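Call for participants: teleoperation study on hand-arm coordination in household tidying
Resiritz Laboratory, Wamville
Posted Oct 29, 2026

The Resiritz Laboratory is recruiting adults for a paid study of how people with no robotics background learn to control a humanoid robot in ordinary domestic tasks. Sessions are held at the Entwistle building in Wamville and run through the end of January.
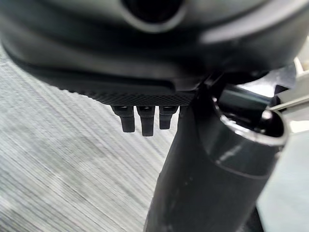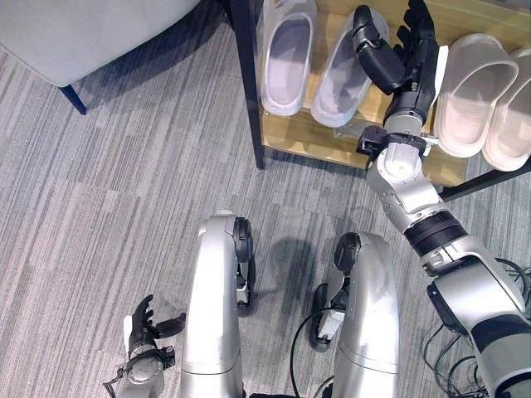

Wrist view first, then the head view with the right hand at the shoe rack.

Background

Robots of this type are commonly trained from demonstrations: a person operates the arms and hands, the recorded motion is stored with the camera streams, and a control policy is fitted to the result. The quality of the policy depends heavily on the quality of the demonstrations. Most published work uses a small number of expert operators. Less is known about what happens when the operators are new to the equipment.

In our pilot, novice operators produced 922 usable demonstrations across a set of tidying tasks. Two results from the pilot motivate the present study. First, novices relied on the head view for nearly the whole approach and changed to the wrist view only when the fingers were already close to the object. Second, demonstrations in which the change came earlier had fewer corrective movements at the grasp. The effect was clear for footwear and weak for folded cloth. The pilot was not designed to separate operator skill from view selection, so we cannot yet say which one is responsible.

Study design

Participants are assigned at random to one of two conditions. In the free condition, both camera views are available at all times and the operator selects between them with a foot pedal. In the scheduled condition, the display changes to the wrist view when the hand comes within a fixed distance of the target. The tasks, the robot and the room layout are the same in both conditions.

Tasks include placing and straightening slippers on a low shelf, moving light items between surfaces, and picking objects up off a carpet. Low targets are of particular interest to us, as the robot's own arms and legs take up a large part of the head view when it looks down.

What participation involves

You will attend two sessions on separate days. The first consists of a briefing, a calibration procedure and practice. The second consists of recorded trials with scheduled breaks, followed by a written questionnaire on workload and comfort. Each session takes roughly three hours, including breaks.

You will be seated in a control area away from the robot and will wear hand-tracking gloves and a headset. A member of the research staff is present throughout and can stop the robot at any time. You can also stop it yourself with a button at the seat.

Who can take part

We are looking for 49 participants. You may apply if you:
are at least 18 years old
have normal or corrected vision (glasses fit under the headset; please tell us if your frames are wide)
have full use of both hands
have had no more than 8 hours of experience with teleoperated arms or similar equipment

Left-handed applicants are encouraged. Video game experience is recorded but is not a reason for exclusion.

Please do not apply if you have a history of severe motion sickness, a seizure disorder, or a current injury to the hand, wrist or shoulder. Employees of Ovivton, which supplies the glove hardware, are not eligible.

Payment

Participants are paid an hourly rate for all time on site, including the briefing and breaks. The rate is stated in the information sheet. If you withdraw during a session, you are paid for the time completed. Travel within Wamville is reimbursed on presentation of a receipt.

Data and consent

We record joint positions, glove signals, camera streams from the robot, and questionnaire answers. Your face and voice are not recorded. Data are stored under a participant number, and the list linking numbers to names is deleted when data collection ends. Demonstrations may be released later as part of a research dataset – the consent form has a separate line for this, and you can decline it and still take part.

How to apply

Complete the screening form at the Entwistle reception desk or request a copy through the laboratory's contact page. State your preferred session times and your dominant hand. Applicants who meet the criteria will receive the information sheet and a choice of dates. Places are filled in order of reply, with some held back to balance the two conditions.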